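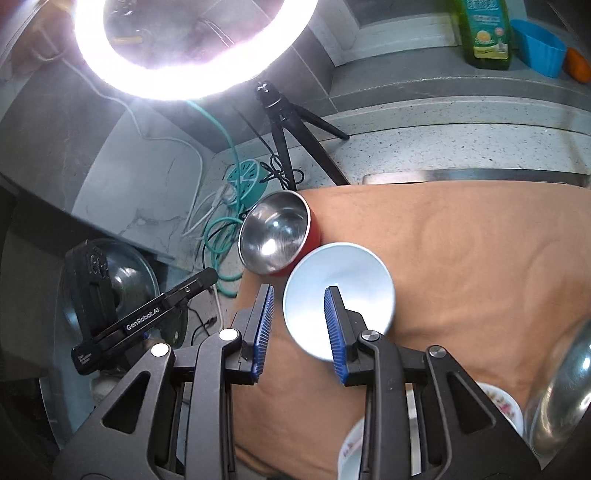

Left finger drops out mid-grip – anyone else?

ylj_337
Hand-held gripper, dish stacking on the kitchen counter. Left finger closes fine for the first half hour, then the reading freezes while the finger itself keeps moving. Log says fully open, even when the finger is shut on a bowl. Lost most of Monday's session to it. 554 takes, 300 usable. Firmware is current. Reseated the cable twice, no change.

bernlow
Encoder. Had the exact same thing in November. Magnet creeps on the shaft once it warms up. Dab of threadlocker and done.

ylj_337
Warms up from what tho, there's no motor in mine. It's all hand squeeze

bernlow
Your hand. The board. Doesnt take much.

rees_tools
Not buying the magnet thing. A creeping magnet gives you drift, not a freeze. Freeze = lost packets or a pinched wire. Does it come back if you open all the way and wait?

ylj_337
Yes! 2 or 3 seconds and it's back. Sometimes jumps to the right value, sometimes sits a bit off

rees_tools
Pinched wire then. Check where it passes the inner pivot. Mine had a shiny flat spot in the insulation, you only see it with the finger fully closed.

bernlow
"Sits a bit off" is drift. Just saying

treto_albane
Could be both. More worried about the safety side – if those takes go into training with the finger logged open, the real arm learns to squeeze harder. We cracked a ceramic plate that way, bits all over the floor. Please pull the whole session, not only the takes that look wrong.

ylj_337
All 554?? That's a full day gone

treto_albane
Yes all. Sorry. You can't tell which ones are good from the log if the log is the broken part.

rees_tools
Bit harsh. Compare against the video, keep what matches.

ylj_337
OK opened it up. Flat spot right at the inner pivot, one strand showing. Rerouting tonight, will also glue the magnet so bernlow stops

bernlow
thank you

Comments (2)

malta414: Same freeze on mine, right side. Does the reroute need a longer wire?

Ysaline Jacquet: No, there was enough slack. Ran 300 cycles after, no freeze so far. Still redoing Monday.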